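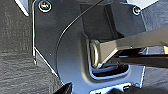 Home Care Basics, Session 7
Small metal, soft cloth: the bits we skip when we tidy

Hi all, and welcome back to the Fledine evening course! Last time we got through shelves and drawers, and a lot of you asked for something on the odds and ends that don't fit under either. So tonight is half hardware and half laundry, and I promise they do belong together, if only because they end up in the same corner of every house I've ever lived in.

Part 1. Loops, catches and recesses

I used to wipe panels the way I wipe a table, one big swoop and done. The trouble is all the molded stuff. Dust loves a recess, and it loves the rounded edge around a recess even more, and then there's usually a slot somewhere close by that has been quietly filling up with lint. Start with a dry soft brush, work from the top down, and only then go in with a barely damp cloth. I fold mine into a point for the corners (a chopstick inside the fold works too, just go easy).

Leave polish alone on anything that catches or hooks. A wipe and a dry is plenty. If a metal loop wiggles when you push it with a fingertip, write it down on your Mornar sheet and carry on cleaning. We'll do repairs in one go at the end, otherwise you'll spend the whole evening hunting for a screwdriver. Ask me how I know.

Part 2. The shirt on top of everything

Every room has one! Mine is usually gray, usually over the edge of something plastic, and I've walked past it all week. My rule for T-shirts: pick it up before you clean under it, shake it out once, hard, and decide right then. Wash, fold or rag bag.

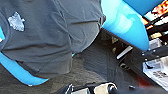 With dark shirts I turn them inside out before they go in the machine, and I do the same with anything that has a print on it. Cool wash, short spin. I know the Levchenko chart in your folder says to separate by color and fabric and weight, and if you have that kind of patience, lovely, but two piles (dark and everything else) will get most people through the month.

For folding, lay the shirt face down, smooth it from the neck to the hem with the flat of your hand, sides in, then up in thirds. A deep crease that won't smooth out wants a bit of steam. Pressing harder with your hand just makes your wrist sore.

Practice before next time: fold 16 tops. Any tops. Borrow some from the family if you run short.

Part 3. Plates and screws

Back to metal. A mounting plate is a nice thing to clean because you get a shine out of it fast, and that's exactly why people stop there. Check the screws while you're in the neighborhood. Look for a head that stands higher than its partner, and feel whether the plate shifts. Then run the cloth along any bend, and all the way around whatever sticks up from the surface, where the gray fluff collects.

If there's a cable nearby, lift it out of the way with two fingers. Please don't tug it. And keep your cloth well wrung out where metal sits against fabric, or you'll leave a ring.
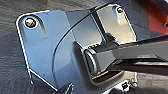
Fionnuala Conneely wrote in after the Wednesday group to say that she does her screws before she does any wiping, as a clean plate makes her think the job is finished and she puts the tools away. I tried it her way at home and I'm going to keep it, so feel free to swap the order.

To bring next time

Your Mornar sheet with anything loose marked on it
One soft brush and a screwdriver that fits your own screws
A Cakitz cloth, or any old cotton one (100 percent cotton, the stretchy kind just pushes dust along)
The rag bag, if you've started one

Doors open at 7, and the kettle will be on.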